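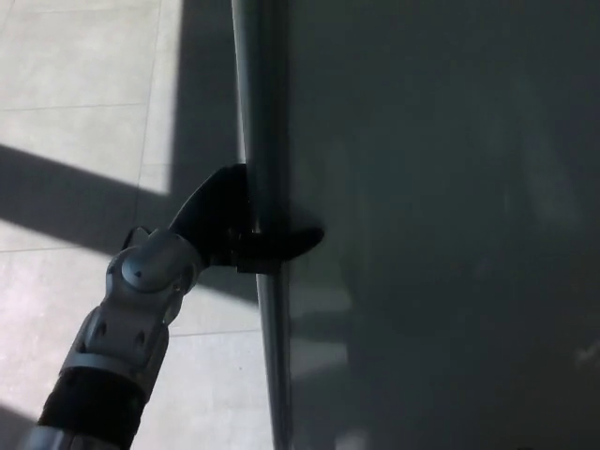 Volkan Kurtuluş told me last summer that a lemon tree in a pot will forgive you almost anything except wet feet and a dark winter, and I've been hooked on the idea ever since. Well, now I have one! I picked it up on Friday at the Gania nursery, it's up to my hip, it has buds on it already and the whole room smells amazing.

My trouble is where to put it once the weather turns. I have a bright room with a light grey tiled floor that gets great big patches of sun, but the tiles get cold in winter. The other choice is the bedroom, which is warm all the time but only gets light until mid-morning. Bright and cool, or warm and dim? And how much should I water it in there? The tag says "water regularly" and that's it.

Also, is it normal that a few leaves have dropped already? I haven't repotted it or anything.

pipandzest

marlowgreen
Bright and cool, every time! Congratulations on the tree, by the way, you're going to love it.

Lemons slow way down when it's cool, and when they slow down they don't need nearly as much of anything. Put one somewhere warm and dim and it keeps trying to grow without the light to do it, so you get those long floppy pale shoots that the scale insects think are a buffet. Mine spends the winter in an unheated porch, well above freezing, and it flowers in there. In February! I go out with my coffee just to stand next to it.

The cold tiles are a real thing, though. If the roots are cold and the leaves are in full sun, the leaves ask for water and the roots can't send it, and then the tree drops them. Get the pot up off the floor. I used pot feet at first and now I have mine on a slatted plant stand with wheels, so I can roll it around when I mop. A scrap of cork or a folded blanket under the saucer works too, only check that it isn't staying damp.

For watering, stick your finger in up to the second knuckle. Dry down there? Give it a good long drink until water runs out of the bottom, then tip out the saucer. Still damp? Walk away. In summer I'm out there nearly every day, and in the middle of winter I might go two or three weeks. Use water that's been sitting in the room, not straight from the cold tap.

Don't panic about the dropped leaves. It came out of a greenhouse, rode in a car and landed in your house, and they sulk. If the new buds stay green you're fine. Don't repot until spring.

Tuck_B
dont put it in the bedroom they have thorns. mine got me right in the eyebrow. otherwise great plant

oldorchardlane
Agree with marlowgreen on nearly all of it. I'd add feeding, which makes more difference than people expect. Citrus are hungry! I use the Drumard citrus feed, a 2 lb bag lasts me ages, and I keep it going at a weaker mix through the winter if the tree is still pushing out leaves. If it's just sitting there, I stop until the days get longer. Yellow leaves with green veins usually mean it wants iron, and a regular tomato feed won't always fix that.

If you get flowers while it's indoors, take a soft paintbrush and go from one to the next. Lemons will often set fruit without any help, but I do it anyway and it's the nicest five minutes of my day. Most of the tiny fruit will fall off, so leave it alone and let the tree pick the ones it can carry.

One more thing, wait for mild nights before it goes outside, and start it in the shade for a week or so. I put mine straight into full sun one year and the leaves turned the color of paper. It took until July to look like a tree again.

pipandzest
Thank you all so much!! Bright room it is, and I'm looking for a stand with wheels tonight. Noted about the thorns, Tuck. Will report back when there's a lemon.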